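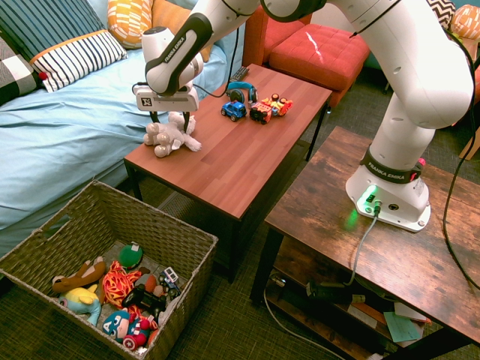
White plush animal on a wooden coffee table.

Gravden Toy Register
Member Support: Collection Records

Subject: Import of collection file stops at record 1199
Category: Import and export
Status: Closed, with one matter carried over
Opened: 18/05/2023
Priority: Normal

Reported by member

I wish to report a fault with the import of my collection into the Register. The collection is mostly tinplate and boxed board games, with a smaller section of dolls and soft toys. It has been kept for many years in the Jorard desktop catalogue and contains 2000 records. I saved the file from Jorard in the format given in your guidance and sent it through the import page. The page reported that the import was complete, but only 1199 records appear under my account. Nothing after that point has been brought across, including the whole of the section on Tavares clockwork vehicles, which is the part other members most often ask to see.

I have tried the import twice with the same result. I removed the first set of records before making the second attempt. No error message was shown on either occasion.

Support reply 1

Thank you for your report. We have confirmed that your account holds 1199 records and that the file you sent contains 2000. The Register does not place a limit on the size of a collection, and your membership is in good standing, so the shortfall is not connected with either of these.

Please supply the following:

The version of Jorard used to save the file.
The text of the last record that was imported and of the record that follows it.
Confirmation of whether the file was opened in any other program before it was sent.

Please do not make a further attempt at present. Repeated imports may leave duplicate entries in the public index, and these have to be removed by hand.

Member reply

The version is Jorard 2. The file was opened once in a spreadsheet to check the spelling of makers' names, and was saved from there.

The last record to arrive is a Tavares delivery van without its key. The next is a Tavares fire engine, for which I had copied the wording on the box lid in full. The wording is in quotation marks, and I see now that the closing mark is missing.

Support reply 2

The missing quotation mark is the cause of the fault. On meeting an opening mark, the import page treats all that follows as belonging to the same field until a closing mark is found. No further mark appears in your file, and the remaining records were therefore read as one very long note attached to the fire engine. That note exceeded the permitted length and was discarded. The page should have reported this and did not do so. The matter has been passed to the team responsible.

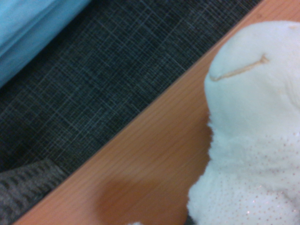 The Notes field is also being used in your file for several kinds of information that have fields of their own, and we would ask you to separate these while the file is being corrected. Wording taken from a box, label or instruction sheet should be placed under Inscriptions. Repairs and missing parts belong under Condition. Details of how a toy is made or finished should be entered under Features: for a white plush toy with a thin tan stitched line across the front of the head, the colour and position of the stitching would be recorded there. Prices paid should be entered under Purchase, which is hidden from other members unless you choose to show it.

To correct the file, please proceed as follows.

1. Open the collection in Jorard. Do not use the copy saved from the spreadsheet.
2. Find the fire engine record and add the closing quotation mark.
3. Search the Notes field for any other quotation marks and check that each has a partner.
4. Save a new file and send it in parts of 200 records, checking the total after each part.

We will clear the existing records from your account before you begin. Please confirm that you are content for us to do so. Photographs already attached to those records will be kept for you in a holding folder.

Member reply

I am content for the records to be cleared. May I ask whether the photographs will be matched to the new records without further work on my part? A good number of them were added by hand after the first attempt
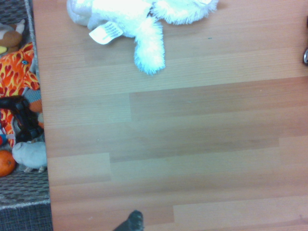 and were named by catalogue number, with the letters A and B for front and back views. I should be sorry to have to attach them all again. Some of the older sale listings were scanned from paper and have no catalogue number, only the date of the sale.

Support reply 3

Photographs named by catalogue number will be matched automatically once the new records are in place. Scanned listings named by date will remain in the holding folder, and you will need to attach these yourself. The folder is stored on the Pravport server and will be kept until the end of September.

Your existing records have now been cleared.

Member reply

All parts have been sent and the total now stands at 2000. The Tavares section is complete and the fire engine shows its inscription correctly. The numbered photographs have returned to their places. I have not yet dealt with the scanned listings.

I notice that the delivery van is now shown in the public index under Trains.

Support reply 4

The category of the delivery van has been corrected. It had been taken from a column in your file in which the van was entered as railway delivery stock. You may wish to check any other vehicles carrying railway lettering.

This ticket is now closed. The absence of an error message on the import page remains open as a separate matter, and members affected by it are asked to quote the subject line of this ticket when writing to support.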